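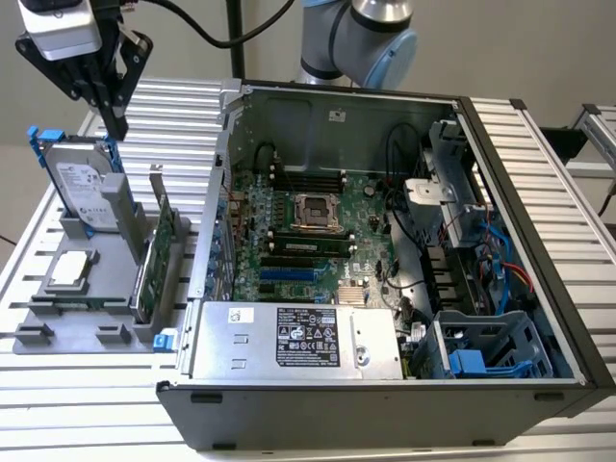
Mahfuz wrote to ask why I bother with old desktops when a used one costs less than my time. Fair question. I like the work, and the parts keep.

I lay the tower on its side with the panel off and put the parts next to it. The hard drive stays in its blue caddy. The square CPU-sized part goes in a holder, well away from the edge of the table. I leave the socket for last, after the cards and the memory are sorted.

The one I finished in October took me over 5 hours, mostly hunting for a screw. It runs fine now and went to my sister. I have a box of spare memory from Hajdu that I still need to test, so that is next week's job.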